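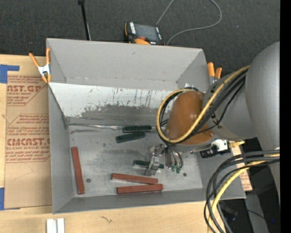

Print this thread | E-mail this thread

Storing bar soap after cutting

naadankwa: How long do you cure plain olive oil bars? Mine have had 3 weeks and still feel soft.

Gradar76: Longer. I cut mine in March and didn't touch them until summer.

pumora: Disagree. Six weeks is plenty if you cut back the water.

Gradar76: Six weeks gets you a bar that melts in the dish — I've tried it.

naadankwa: I used full water. Shelf or closed box?

pumora: Open shelf. Turn them weekly.

dede_a: Same, with paper under them. I'd wait until fall.

Print | E-mail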